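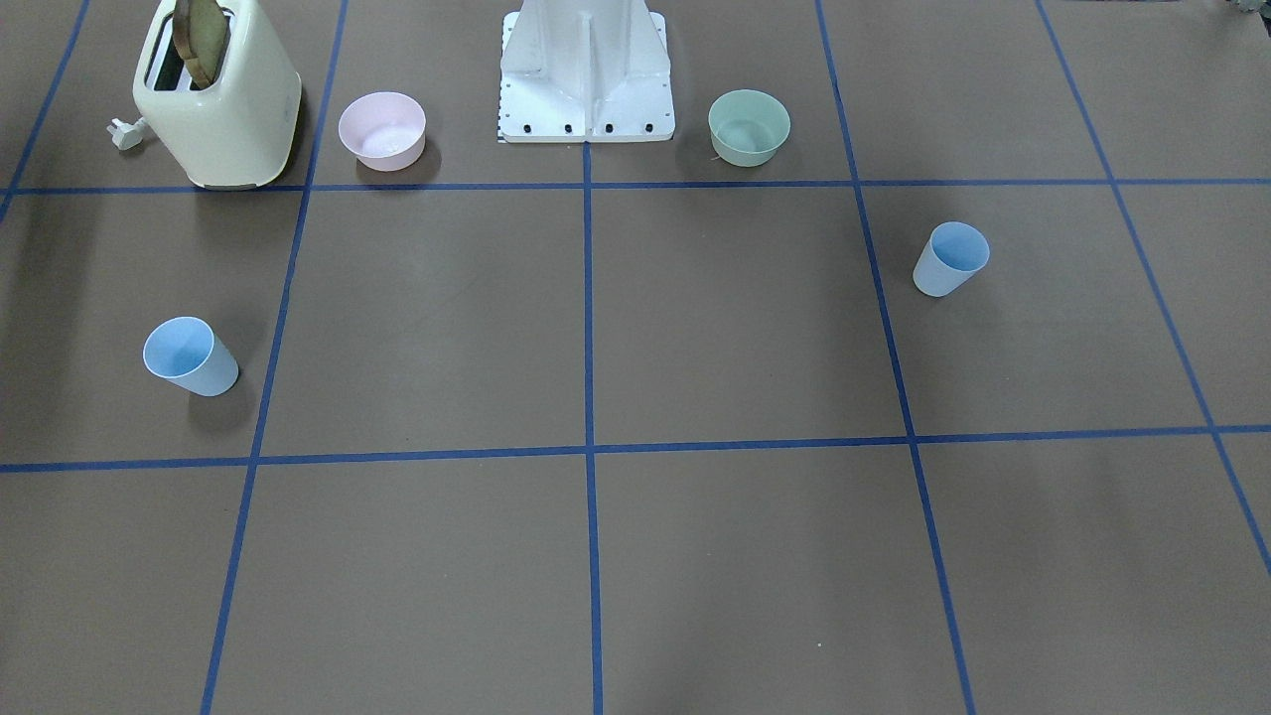 Toast, bowls and cups on the taped table, robot base at the back.

Jiltden review: a planner I'd pay for twice, with a calibration tool I wouldn't

By Jamila Mollah
October 23, 2020

I've been putting off writing this one up because I kept changing my mind. Jiltden is a motion and task planning package for two-armed robots, and I've had it on my main bench since August. At one point I loved it, then I spent a week muttering at it, and now I'm fond of it in the way you're fond of a car that needs a knack to start.

The short version of what you get: a scene editor, a planner, a perception module that finds objects on a table and hands their poses over, and a calibration wizard called Penner that ties your camera to your robot. I bought the single bench licence, which was £379. There's no subscription, hurrah.

My test job is breakfast. Toast out of the toaster, bowls brought forward, cups moved to wherever I've asked for them. I use the taped squares as named places, so a goal in Jiltden reads something like "pink bowl, left middle square" and I can tell from across the room whether it's done what I said. You draw the same grid in the scene editor and give each square a name, and that took me less time than putting the tape down. Brilliant feature, really easy, more software should do it.

The planner is the star. My old setup (Virnerico, version 2, which I still have on the other machine) treats each arm as its own little kingdom and makes one wait while the other moves. Jiltden plans both together. With a cup on each side of the middle line it sends the left arm for the left one and the right arm for the right one at the same time, and I never had to tell it which arm owned which half. I ran 1,000 plans overnight in simulation with the objects shuffled and 3 of them failed, all with a cup tucked in close behind the toaster where I'd struggle to reach it myself!

Perception is good on the bowls. The pink and the green are much the same shape and size, and it keeps them apart by colour without any fuss. Cups are a bit more trouble when there are two of the same light blue, as the tracker will now and then swap their names halfway through a job. You can pin a name to a side of the table, which sorted it for me, but the setting is buried two menus down under "Advanced identity" and I only found it by clicking on everything.

Toast is harder. The toaster itself is modelled as a plain box out of the, er, box, so the planner thinks a slice sticking out of the top is part of the same lump and refuses to go near it. You need to add the slots by hand as a grasp zone and turn them to match the way the toaster is facing. Fiddly, but you do it once and save it. The plug and cord aren't picked up at all on default settings. I drew a keep-out patch over them and moved on.

Now, Penner. Oh dear. It asks for the checkered marker, finds it, says it's happy, and then quite often gives you a table that tilts. Mine came out leaning towards the front, so every cup looked as if it was floating at the far end and sunk into the wood-brown at the near one. Running it again gave me a different lean. In the end I exported the camera pose, fixed it in Dolden (free, ugly, works every time) and brought it back in. Support replied the next day and were lovely about it, and said a fix is on the way. I'll update this if it arrives.

Other bits, in no order. The undo button in the scene editor works on everything, including the grid. Log files are plain text and readable. The preview window eats memory if you leave it open all day. The manual has a very good chapter on two-arm handovers and almost nothing on lighting.

Would I buy it again? Yes, for two arms. For a single arm I'd stick with Virnerico and keep the money.

Four stars, and I'll happily make it more if Penner gets sorted.

Recent reviews
Dolden: the free calibration tool I keep going back to
Virnerico 2, one year on
Which tape comes off a bench cleanly?
Scene editors for people who hate scene editors

Contact | © 2020 Jamila Mollah | Back to top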